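Grirkodham Water Users Group
Minutes, 11/01/2022

1. Minutes of the previous meeting approved without changes.

2. Meter replacement. Nisex has replaced 82 of the 100 meters on the Tanui line. The remaining units are in pits with seized lids and will be done in May. Final reading on the old master meter was 981 — to be entered as the closing figure.
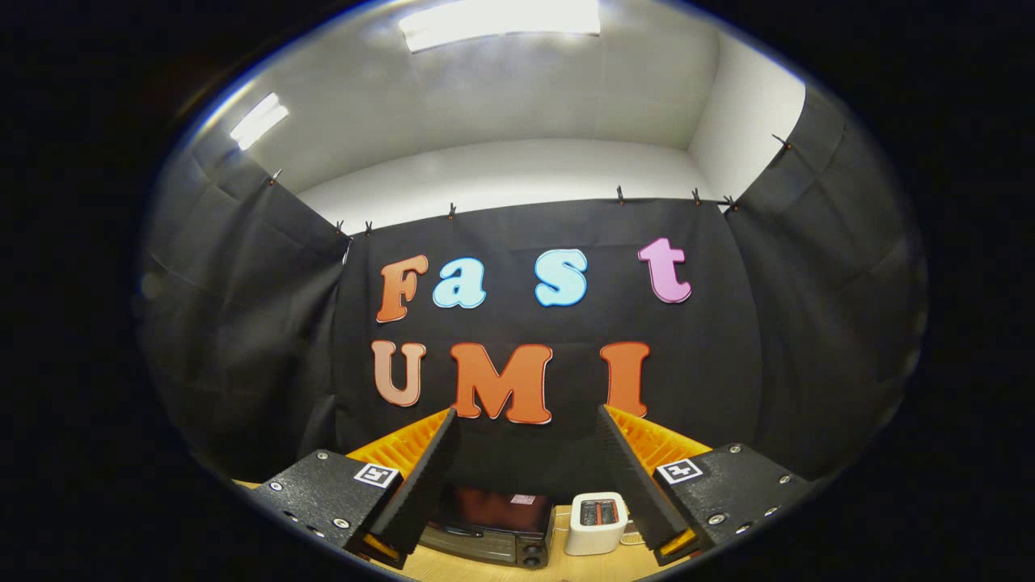
3. Pressure. Low pressure at the upper end of the line was discussed. Rendance recommends a second regulating valve below the tank. Members asked for a written quote before any vote. Deferred.

4. Billing. Accounts on replaced meters will be billed on actual use from the next cycle. All others stay on the estimated rate. Motion carried, one opposed.

5. Reserve fund. Transfer of $1,000 to the repair reserve approved.

6. Other business. Hydrant flushing notice to be mailed with the next bill.

Adjourned.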